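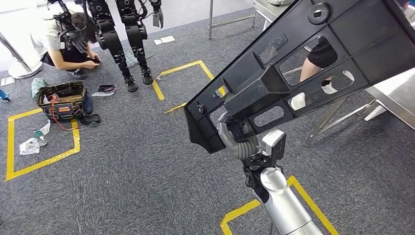
Fig. 1. Humanoid hung above a taped floor, silver arm with a large ribbed plastic part, tool bag open on the carpet.

Lecture 6: Can machines do chores yet?
Work and Automation, course handout
Notes by Cadi Lewis. Bring a copy to the discussion section.

Where we left off

Last time we looked at dishwashers and washing machines, which got good by changing the job until a box could do it. Clothes go in a drum, plates go in a rack. A person still loads and unloads. This week's question is whether a general machine, something with arms and hands, can take over the loading and unloading too, along with the picking up, wiping, sorting and fetching that fill a day at home or on a shop floor.

My view, so you can argue with it: a few narrow jobs, yes. Chores in general, no, and I have not seen evidence that would make me put a year on it.

Look at Fig. 1 before you read further. Ask who is working. One person is crouched over something handheld, head down, and the humanoid's feet are off the floor. Then look at the carpet: red cables coming out of the bag, a crumpled plastic bag inside one of the taped squares, a small white paper near the robot's feet. Picking those up is a chore. Keep it in mind as the test case for today.

What counts as doing a chore

When a company says its robot "does laundry," pin down which of the following is meant. They are very different claims.

1. The robot moved while a person steered it by remote control.
2. The robot did the task on its own, once, and somebody filmed it.
3. The robot does the task most times in the room where it was trained.
4. The robot does the task in a room it has never been in.
5. The robot does the task all week and the people in the building have stopped watching it.

Press material tends to show level 1 or 2 and let you hear level 4. Level 5 is the only one that saves anyone any labor. A dishwasher is at level 5.

Worked case: the Drevwood trial

Drevwood is a small parts warehouse that let a supplier, Ikau, run a two-armed machine at one packing bench for the month of April. The task was to lift a molded part out of a bin, turn it the right way up and set it in a tray. The figures we were given:

Parts attempted: 1549
Stops needing a person: 208
Stops longer than five minutes: 38

The supplier's summary called this "over 86 percent unattended." Do the division and you will find the number is fair. Now read it from the bench. Someone had to step in once every seven or eight parts. That person can't go and do another job, because the next stop is coming soon. So the trial did not remove a worker from the bench. It changed what the worker did, and by their own account made it duller.

Also missing from the summary: who filled the bins, who cleared the floor each morning, who swapped the parts that came in with a bent tab. People did all of it. None of those hours were logged.

Why the home is harder

A shop floor can be arranged for the machine. You can tape off a square, fix the bench height, and ask people to walk around. Try that in a kitchen with a toddler in it.

Homes also change their contents constantly. The Landeg exercise (reading packet, section 3) asked students to write down each different kind of object they touched in one evening at home. The longest list ran to 108 entries. Many were soft, see-through or tangled: bags, cling wrap, charging cords, socks. A thin plastic bag has no fixed shape to plan a grip around. Cables are worse - pull one and you may get all of them.

Then there is judgment. Is the paper on the floor trash, or a note someone needs? A person in the house usually knows. A machine has to be told, or ask, or guess. I would not like to live with the guessing.

The fair case against me

Arms and hands are getting cheaper, and learned control handles clutter far better than the scripted kind did. Trereck, whose engineer spoke to last year's class, argued that a slow robot is fine if it works overnight while you sleep. It's a decent point. My answer was to ask what happens when it gets stuck at 2 a.m., and I thought the reply ("it waits") was honest but did not help the argument much. You may disagree.

For discussion

Pick one chore you did this week. Write out every step, including the getting ready and the putting away. Mark the steps you think a machine could do at level 3, then at level 5.

Whose hours should go into the count when a firm reports that a task is automated?

If a robot needs a tidy room to work in, what exactly has it taken off your hands?

Reading for next time: packet sections 4 and 5. Skip the appendix.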